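Visit report: open day at the Torkby kitchen workshop, 9/9/22

Wet area, counters and storage
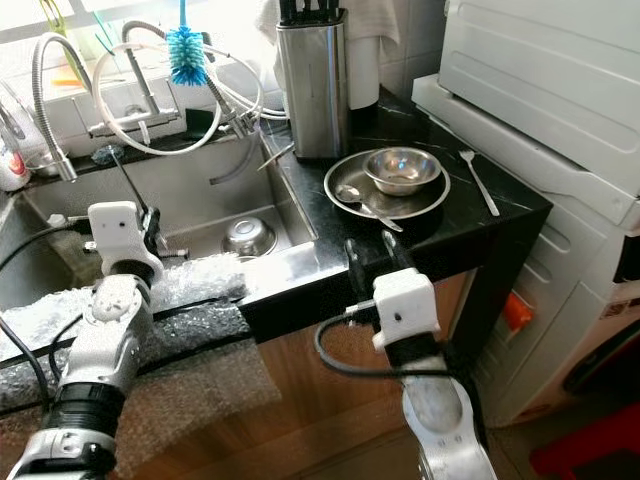 The Torkby open day runs in two halves. The morning covers the wet area and the afternoon covers cabinets and drawers. I went for the morning, as my own interest is in sinks and in what happens to the counter next to them after a few years of use. Registration was at the side entrance on Mutdale Road, and parking was adequate.

Bernadette Pruvost led the group. She has fitted kitchens for 31 years and keeps her talks short. Her opening point was that most complaints about a sink are complaints about the ledge behind it. The basin gets specified carefully, by depth and gauge, and the ledge gets whatever width is left over. Faucets, sponges, brushes and hoses then have to share that strip.

The demonstration sink is stainless steel with brushed walls, set into a black counter with a marble pattern and thin white veins. There are two faucets at the back: a tall gooseneck with a ribbed flexible hose, and a chrome one with an angled body to the right of it. A pull-out sprayer head is there as well. Pruvost spent some time on the spacing between them. Her rule is that a hand with a cloth in it should pass between any two fittings without turning sideways. Where it can't, scale builds up on the side you don't see, and the base seal is usually the first part to go.

White and translucent hoses were looped around and between the faucets and ran across the back toward the knife block. I would not accept this in a finished kitchen. Coiled hose holds water at the low point of each loop, and it makes the ledge slow to wipe down. Clips under the counter would take most of it out of the way. Pruvost's preference is a single supply line with a shutoff inside the cabinet, and she passed around a Delaunay valve of the kind she uses. It has a quarter-turn handle and can be serviced without removing the back panel.

Dark counters were the next subject. A polished black surface shows dried water marks more than any other color, and the strip between basin and knife block gets the worst of it. The recommended routine is plain: wash with dish soap, rinse, dry with a flat cloth while the surface is still wet. No vinegar on natural stone. On a patterned surface of unknown material, treat it as stone until you have the paperwork.

Steel basins are more forgiving. Rub along the brushing and never across it. Small bowls are better dried and put away than left in the bottom, where a bowl turned over can trap water under the rim. There was one small round steel bowl in the back right corner of the basin during the talk.

On tools, the workshop's practice is to hang what can be hung. A blue bottle brush with a round head hangs above the sink, where it hangs over the basin. The scrubbing sponge is kept on the ledge next to the gooseneck. I would move it to a wire holder, as a sponge lying flat dries on one side only. Two people in the group disagreed and said holders collect more dirt than they prevent. The point was left open.

The Trisavgate parts catalog was available at the desk. It runs to 742 items, and the section on faucet bases and gaskets is the useful one. Page 84 has a table of hole diameters against base plates, which would have saved me one return trip last January. The prices are for trade accounts, and the retail list has to be requested separately.

Two remarks on organization. The group was too large for the width of the aisle, and those at the rear could hear the talk but had a poor view of the valve. The printed handout also gives the counter height without saying whether it is measured to the top or the underside of the slab. I asked, and it is to the top.

The cabinet session began at 2 p.m. I did not stay for it. The next open day is planned for January, with the same program, and bookings go through the front desk.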